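How to Prepare Your Small Airfield for a Safety Oversight Visit

If you manage a small licensed airfield, sooner or later the inspectors of the civil aviation authority will come to check it. I have prepared three such visits, the first at Grorkdale and the last two at Bristcombe, and I write down the steps in the order in which I do them now. The rules are different from country to country, so please read your own regulations first and use this page only as a working plan.

Step 1. Read the last report again

Take the report of the previous visit and make a list of all findings, also the closed ones. An inspector will usually begin with these. For each finding, write the date when it was closed, who closed it and where the proof is kept. At Grorkdale we had 26 findings from earlier years, and for two of them we could not find the signed form. We lost a full morning because of this.

Step 2. Check the aerodrome manual against the real airfield

Print the manual and walk outside with it. Go to the runway ends, the windsock, the apron and the fuel area, and compare what is written with what you see. Our manual gave the runway length as 1,222 meters, but the published data had a different value after the threshold was moved. Such a difference looks small on paper — for the inspector it is a serious matter, as pilots use the published number.

Correct the manual by the normal amendment procedure. Do not change a page by hand the night before. Each amendment needs a number, an approval and an entry in the list of changes at the front.

Step 3. Put the records in one place

The records which are asked for most often are:

Daily runway inspection sheets
Maintenance of lights and navigation aids
Calibration certificates of the measuring equipment
Training records of the rescue and fire staff
Wildlife reports
Minutes of the safety meetings

I keep each group in its own folder, with the newest sheet on top. If your records are electronic, open some of the old files and see if they can still be read.

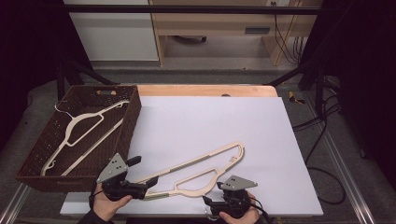 When the folders are ready, ask a colleague from another department to request five documents from you without warning. Measure how long you need to find each one. If it takes over 3 minutes, the folder should be arranged in another way.

Step 4. Speak with the staff

The inspector may talk with anybody who works on the movement area. Your people do not need to learn the manual by heart, but they should know where it is, how to report an incident and who decides to close the runway. Branwen Rosser, who trained our team at Bristcombe, advised them to say "I do not know, I will check" when they are not sure. I repeat this before every visit.

Step 5. The day of the visit

Reserve a quiet room and prepare the airside passes and high visibility vests in advance. Check that a vehicle with a working radio is free. One person should stay with the inspectors all day and write down each remark, also the friendly ones — they come back in the report quite often.

At the closing meeting, ask for the level of each finding and the time limit for the corrective action plan. Start the plan in the same week, while the notes are still clear to you.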